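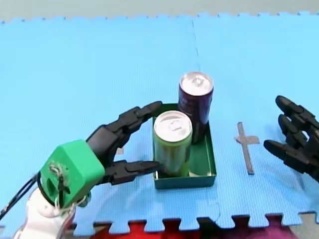 How much grip does a robot hand need to pick up a drink can?
Less than you'd think. A full can will put up with a fair squeeze, an empty one buckles if you look at it wrong, so tune for the empty and let the finger pads do the rest.

Sep 26, 2019

Quick one tonight, have to be out of the workshop by nine and still haven't swept.

So. Two arms, two hands, both moving off the one controller. Took since March. Most of that was the left wrist, which I have now rebuilt more times than I want to write down. Green housing is the current version. Boxy, ugly, fits everything. The old round one looked great and you couldn't get a screwdriver into it without pulling the whole hand off. Lesson learned, bit late.

Cabling is still a mess, I know. The white cord on the front of the housing is staying where it is until the weekend. Every time I tidy it I break something. Last tidy cost me a finger joint and an evening.

Task for now is dead simple. Cans in the green tray, tape cross on the mats, left hand reaches in, takes a can, puts it down on the cross. Right hand is meant to hold the tray steady, eventually take the can off the left one. Eventually. At the moment it mostly hovers.

Numbers, for those who asked after the last post. Ran 200 tries at the front can over three evenings. 70 were clean, meaning gripped, lifted, put down on the cross, still standing. The rest were a mix. Most common fail by miles is the thumb getting there before the fingers and nudging the can back into the one behind. Then you've got two cans over and a reset to do. I've slowed the thumb down in code and it helps a bit, but then the whole close takes forever and looks like it's thinking about its taxes.

What I reckon is really wrong: thumb sits too low. It comes in near the base of the can while the fingers come in high, so you get a tipping force instead of a squeeze. Lejla Matić spotted it from across the room while eating a sandwich. I'd been staring at servo logs for a week. Thanks Lejla. She wants me to shim the thumb mount up before I touch any more code, and she's probaly right.

Other bits:

Prindell servos in the fingers are holding up fine. One stripped gear, my fault, drove it into the tray wall.

The Caline ones in the wrist run hot if I leave them holding a pose. Now they relax between tries. Should of done that from day one.

Controller board is the Skudstead, still on the old firmware. The update changes the way it numbers the channels and I'm not redoing that table this month.

Foam mats are the best thing I bought for this whole project. Grippy, cheap, and a dropped can just goes thud. Only annoyance is the seams. If the tray straddles one it rocks a tiny bit, enough to throw the grab off.

Total spend is at 2,056 dollars, if you count the arm I cooked in autumn. I do count it. Was trying to stay under 2,000, oh well. Georgiou has a pair of fingertip pressure sensors I keep looking at but they want 597 for the set and thats not happening before Christmas.

Next up: shim the thumb, rerun the front can, then have a proper go at the rear one. It's a harder reach, hand has to go past the front can without clipping it. Also need to write the handover bit for the right arm, currently four lines and a comment that says FIX.

If anyone's got a decent way of closing fingers in sequence off touch without dedicated sensors, leave a comment. I've tried watching servo current and it's really noisy below a certain speed. Might be my power supply.

Right, broom.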